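Friday nights at the robot club

So I've been going to the robotics evening class at Parnlow for a whole term now and I've barely written a word about it, which is silly, as it's the thing I bang on about most to anyone who'll stand still. Time to put that right!

There are five of us in our little group. Kirsten and Dale do most of the coding, Josée is brilliant at the fiddly bits nobody else has the patience for, Tapio keeps the notebook, and I mostly move things about and ask daft questions. Our project is called Stirkine (don't ask, it was a long evening) and the idea is simple enough. Somebody asks for a snack lunch, and the two arms put it together on a tray. A sandwich, a drink, something sweet. That's the lot.

Well, it sounded simple in the first week.

The trouble is that shop food is horrible stuff to pick up. Bottles are all right, they're a sensible shape and they stand in neat rows. Anything in a crinkly wrapper is another matter. It shines under the lights, it squashes, and there's air in the packet so the bit you grab isn't always the bit with the food in it. I had never given a bag of rice crackers so much thought in my life.

We spent the first half of Friday arguing over the layout. Dale wanted everything in one long line, and Kirsten wanted the sweet things on steps so the gripper could come in from above without knocking the neighbours over. Kirsten won. The cola went at the back in the middle, the bread rolls in the rack on the right, and the tray in the centre with a basket next to it. Then we let the left arm have a go at the sandwich.

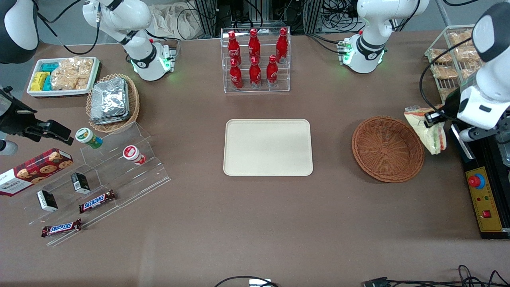

What we've learned so far

The biggest one for me is that you drive the arms by hand before you let them do anything by themselves. You do the same pick over and over, and all of it gets saved so the program has something to learn from. Our target for the term is 500 goes and we're on 405, so the end is in sight (my shoulders are delighted). Josée's are lovely to watch, all smooth and calm. Mine look like someone reaching for the alarm clock.

The other thing is to write down where everything was. We lost a whole evening in the spring when the baskets had been put back the wrong way round and the results went to pot, and it took Tapio and his notebook to spot it. Now he draws a little map before we start.

Next up is getting both arms to work at once without getting in each other's way, ready for the open evening in June. If you're near Parnlow, come and say hello. You might even get a Snickers out of it.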